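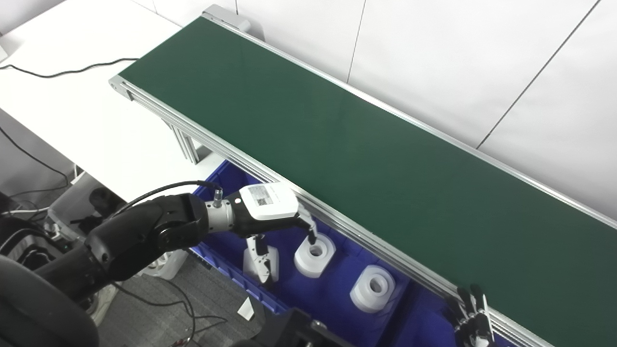
Home | Products | Downloads | Support | Contact

Kelel Pick Planner 3

26/11/2024 — by Ravindra Sachdeva

Kelel is planning software for robot arms which take parts from a bin and put them on a conveyor. It runs on the cell computer, next to the controller you already have, and it decides three things: which part to take first, from which side to approach it, and where to leave it on the belt.

Version 3 has a new grasp search. In the older version the planner treated every part as a closed solid. Now it knows holes. For a cylindrical part with a central hole, it can place the fingers on the outer wall or over the rim, and it compares both before the arm starts to move. The time limit for one search is 25 ms by default and can be changed in the Motion tab.

The belt is described in the cell file as a plane with two rails. Rails are important, as the forearm often has to pass over the near one with little room. You give the height of the rail and a safety distance, and the planner keeps the wrist and the cables outside this volume.
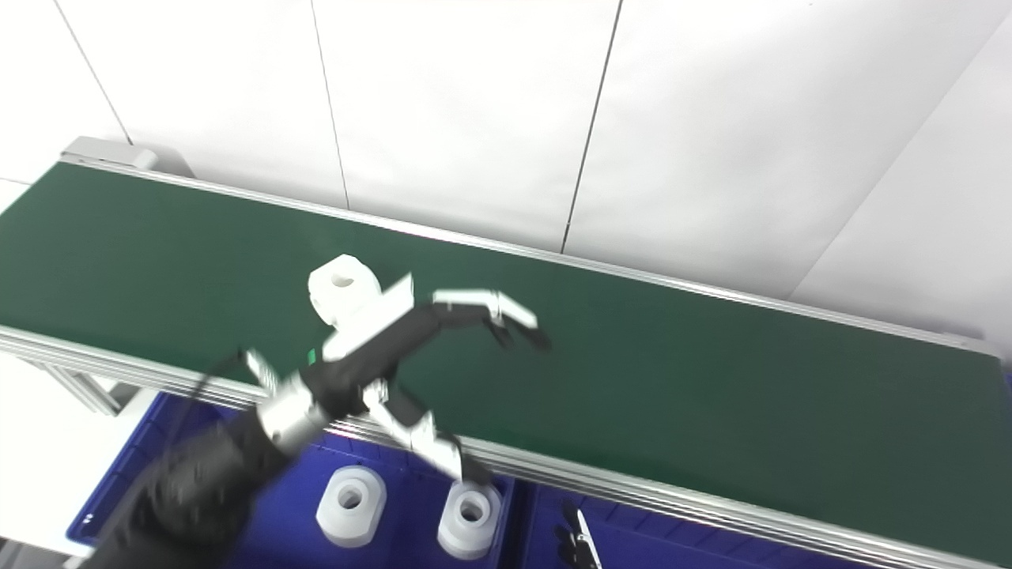
The place position is set by a line parallel to the rails. It does not have to be the middle line of the belt. If your camera or scanner prefers parts closer to the far side, move the line and save, and no new teaching is necessary.

Two-arm robots are supported from this version. Each arm has its own zone, and a zone can overlap the bin. When one hand is inside the bin, the planner holds it as a fixed obstacle for the other one.

Our test set in October had 3,939 recorded bin layouts, and the planner found a safe grasp at first search in 3,417 of them. The remaining layouts are mostly parts lying against the bin wall. Tobias Pennington is working on this for the next release.

Import of cell files from Wutix is included. The Lindqvist driver is a separate download (141 MB).

© Kelel Software, Tullotton | Contact | Back to top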